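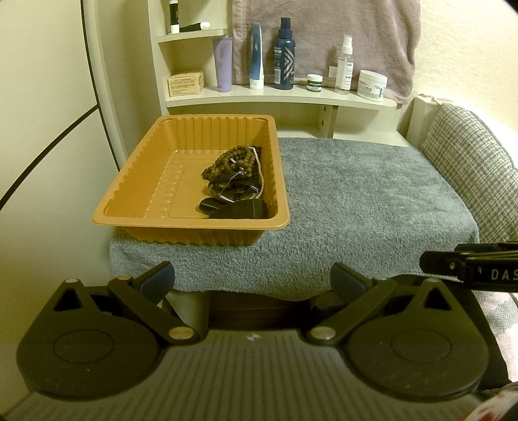 Le vide-poche, ou l'art de déplacer le désordre
Rapport de projet, module Objets du quotidien, deuxième semestre

1. Point de départ

Le sujet distribué en septembre tenait en une phrase : choisir un objet de rangement domestique et vérifier s'il range. Notre groupe a pris le plateau vide-poche, celui qu'on pose dans une entrée ou près d'un lit et où finissent les bijoux, les lunettes, les clés. Le fabricant Juvetti vend le sien avec la promesse d'un « quotidien apaisé ». Nous n'avons trouvé dans sa brochure aucun élément qui permette de mesurer l'apaisement, et nous sommes partis de là.

2. Ce que l'on met dedans

Un plateau rectangulaire en plastique orangé, à paroi intérieure cannelée, sert de fil conducteur au rapport. Il est posé sur une serviette éponge gris-bleu pliée. Le contenu se tasse du côté droit : un rang de perles en bois brun foncé enroulé plusieurs fois, un rang plus fin, blanc argenté, emmêlé au premier, et une fine chaîne argentée qui passe sur un objet sombre et brillant, peut-être des lunettes de soleil. Le côté gauche est presque vide.

La place ne manque donc pas, et les bijoux sont quand même emmêlés. Toute la documentation commerciale que nous avons lue raisonne en capacité, comme si le problème était le volume. Un plateau sans compartiment laisse les objets se rejoindre, et une chaîne fine accroche ce qu'elle touche.

3. Protocole

Nous avons comparé trois solutions : le plateau ouvert, le même plateau avec des séparations en carton, et une boîte à cases de la marque Pornent. Chaque essai consistait à déposer deux bracelets, une chaîne et une paire de lunettes, sans regarder particulièrement ce qu'on faisait, puis à reprendre la chaîne seule le lendemain matin. Nous avons fait 90 essais en tout, répartis à parts égales.

Il faut dire tout de suite ce que vaut ce chiffre. Les essais ont été faits par les membres du groupe, qui connaissaient l'hypothèse. Déposer un bracelet « sans regarder » quand on sait que quelqu'un note le résultat est une fiction assez pénible à jouer. L'enseignant nous l'a fait remarquer lors du point intermédiaire et nous n'avons pas trouvé de parade.

4. Résultats

Le plateau ouvert est le plus rapide au dépôt et le plus lent à la reprise. Le pire cas relevé est de 105 secondes pour libérer la chaîne d'un rang de perles, à deux mains, avec un trombone déplié. La boîte à cases donne l'inverse : on hésite au moment de poser, on retrouve vite. Au bout de quelques jours, pourtant, deux d'entre nous laissaient leurs affaires sur le couvercle fermé. Un rangement contourné ne range rien, et aucun de nos tableaux ne prévoyait de colonne pour ça.

Les séparations en carton arrivent entre les deux. Elles se couchent dès qu'on pose des lunettes contre elles. Une version collée tiendrait sans doute, mais la paroi cannelée offre peu de surface plane à la colle.

5. La serviette

L'idée de placer un textile sous le plateau vient du guide d'aménagement Tannous, qui lui attribue une réduction du bruit et une protection du meuble. Pour le bruit, nous confirmons à l'oreille seulement, faute de sonomètre disponible le vendredi. Pour la protection, nous n'avons constaté aucune rayure avec ou sans serviette, ce qui ne prouve rien sur une durée aussi courte. En revanche, le plateau est moins stable sur l'éponge : il s'enfonce un peu quand on appuie sur un bord. Le guide n'en parle pas.

6. Critique des sources

L'étude que citent tous les vendeurs, publiée par le cabinet Dendside, annonce 1000 foyers interrogés et conclut qu'un vide-poche fait gagner du temps chaque matin. La question posée était : « Avez-vous le sentiment de gagner du temps ? » Les répondants avaient acheté l'objet. Nous l'avons laissée dans la bibliographie parce que la consigne demandait une source chiffrée, mais nos conclusions ne s'appuient pas dessus.

7. Suite possible

Le groupe n'est pas d'accord sur la recommandation finale. Une moitié propose un plateau à deux zones, une pour les chaînes et une pour le reste. L'autre moitié estime qu'un simple crochet mural réglerait le cas des chaînes sans fabriquer de nouvel objet. Si le projet est repris l'an prochain, il faudrait des testeurs extérieurs et une durée d'au moins un mois. Les relevés bruts et les gabarits des séparations sont rangés dans le casier 2069 de l'atelier.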